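Automation at the Urio packing hall

The Urio packing hall is a fruit sorting and packing site in Flullwood, operated by the produce distributor Gilance. It is mostly known for its program to automate the sorting and bowl-filling of mixed fruit, a job done entirely by hand until the program began.

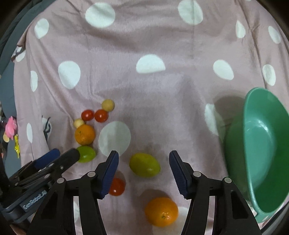
The program has been presented by Gilance as a success. Accounts from the floor are more mixed, and several of the company's claims have not been tested by anyone outside it.

Background

Mixed fruit is awkward to automate. Lines that handle a single product can rely on one size and one firmness, and machines for that kind of work are old and fairly dependable. A mixed order may put a cherry tomato next to an orange, and a grip that holds one can split the other. Packers at Urio did this by feel. New hires were expected to work beside an experienced packer for 2 weeks before taking a station alone, and supervisors generally agreed that it took much longer than that to get good.

Gilance gave labor shortages as its main reason for automating. Wages at the hall had been flat for some time before the announcement, a point the company's material does not mention.

The Tatard system

The system, sold under the name Tatard, is built around two-fingered grippers. It learns from recorded demonstrations: a person holds a gripper in the hand and does the task with it, and the recordings are used to train software that later controls a robot arm. Picking up a lemon, setting a bowl upright and moving a lime out of the way are each treated as separate tasks, and each has to be shown many times with the items in different places.

Gilance reported 3,377 demonstrations in the first stage of the program. The figure has been repeated often in its publicity. It is less informative than it sounds, as the company did not say how many were thrown out, how many covered soft fruit, or how many different people made them. A large set of recordings made by a few people on a few kinds of fruit can leave a system helpless in front of anything else.

Changes to the work

The demonstrations were made by packers from the hall, who were moved off their regular stations for part of each shift. Their hourly pay stayed the same. Packing bonuses, which depend on finished orders, did not apply to recording time, and some workers earned less as a result. Gilance later added a flat payment for recording shifts - after complaints, and without back pay.

Opinions of the work itself differed. Some packers liked sitting down and being away from the noise of the belts. Others found it slow and oddly tiring, with the same few pieces of fruit laid out, picked up and laid out again. The grippers also tired the hand in a different way from ordinary packing, and requests for shorter turns were granted only at some stations.

A longer-running dispute concerns ownership of the skill being recorded. The packers' employment terms were written before the program and said nothing on the subject. Gilance treats the recordings as company property and has not ruled out using them at other sites. Workers have asked what happens to their own positions once the recordings are considered complete, and the answers have been vague.

Results

At the start of the program Gilance stated that no jobs would be lost. The hall employed 300 people at the time and later employed 200. The company attributes the drop to retirements and resignations that were not filled, so the statement holds up only in the narrowest sense. Most of the new technical roles it described went to outside applicants.

The remaining packers spend more of the day watching machines, clearing jams and finishing orders the arms have left incomplete. Ripe tomatoes are still packed by hand. The night shift, which ends at 6 a.m., runs with the fewest people and handles the most stoppages.

Gilance has published output figures for its best stations but none for the hall as a whole, and none that include the time spent fixing errors. Whether the system saves labor, or mainly moves it to tasks that are not counted, remains an open question.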